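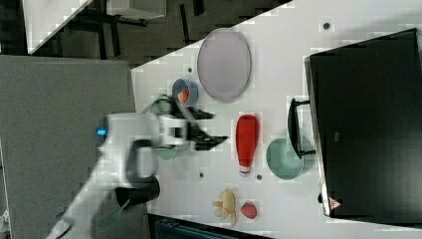

The arm out over the table, with the ketchup-style bottle and the bananas waiting their turn.

Sunday well spent! I got the whole day at the workshop on Wemstead Lane, and for once I wasn't hunting for a loose connector until teatime. The arm is up, the gripper is on, and I've started giving it proper kitchen things to think about.

If you read the April post you'll remember the first gripper, which had soft fingers I'd cast myself and which let go of everything (including, memorably, a full mug). The new ones are black, stiff and rather angular, and I love them. Obinna Anozie helped me redraw the mounting plate so the screws can be reached without taking the wrist apart. It took 13 versions to get right. Thirteen! He kept them all in a biscuit tin and I'm told they're going to be coasters.

Bowls are the big thing at the moment. A rim is lovely to grab if you come at it straight, and horrible if you're a few millimetres off, when the bowl skates away across the table. The translucent green one is the hardest of the lot for my camera code, which keeps losing the edge against the white top. The blue one is far easier, and the squeeze bottle is easy too as long as the fingers close near the middle. I haven't dared try the strawberry at full grip.

I've also slowed everything down. The controller will take up to 1000 position updates a second, and I'd been feeding it as many as it could swallow, which made the elbow buzz like a wasp in a jar. Smoothing the path before sending it cured most of that. Maysoun Chidiac suggested it weeks ago and I ignored her, so, Maysoun, you were right and I owe you cake.

Still on the list: a tidier route for that thick black cable, which sticks out in a great loop at the side, and a better way of telling the software where the tabletop is. At present I type the height in by hand, and I got it wrong twice before lunch.

After that I want to have a go at oven doors. Pulling a handle through a curve is a completely different job from lifting a bowl, and I've got three pages of scribbled sums that may or may not be correct. If anyone has done this on a home-built arm, please leave a comment, I'd love to see how you handled the hinge.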